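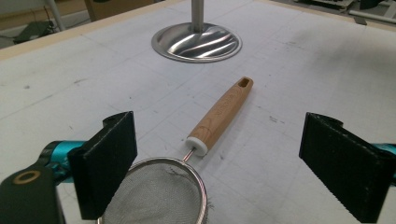
A kitchen strainer with a wooden handle on a white work table, with a metal stand farther back.

Hisik is a style of stick fencing practiced mainly in the town of Otstead. It is often described by its teachers as an ancient art, a claim for which no written evidence has been produced. The earliest known record is a hall booking made in October by Berwyn Eynon, a former judo coach, who taught the first public class to 17 students.

Origins

According to Eynon, he learned Hisik from an older man known only as Parri, who had it from his own family. No other student of Parri has come forward. Rhiannon Price, who trained under Eynon before leaving to write a short history of the style, found that most of its footwork matches ordinary saber fencing. Supporters reply that good footwork looks alike everywhere, which may be true but does not settle the question of age.

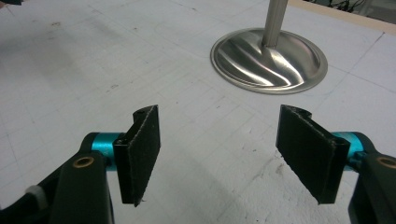

Two padded gripper fingers above a white table, each joined to a teal metal cylinder.

Training

Students work through 28 set drills, done first alone and then with a partner. Light contact is allowed from the second grade on. The school's handbook says the drills prepare a student for "any attack," but they are practiced at an agreed distance and speed, and the partner knows what is coming. Free sparring was added later and is still optional. Price considers it the only part of the syllabus that tests anything.

Grades are awarded by Eynon alone. There is no outside examiner.

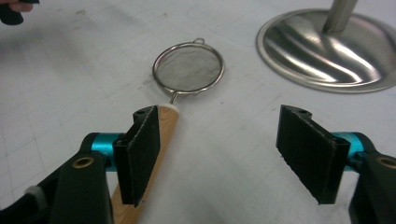
A small round mesh strainer on a work surface printed with a faint gray grid.

Membership

The school claimed 934 members in a notice dated 26 April 2021. Price counted 197 names in the grading book, and some of those had attended a single weekend course. Eynon has said that the larger figure includes former students. A second group, in Giltcombe, teaches the same drills under another name and denies any link.

See also
Stick fencing
Saber
Invented tradition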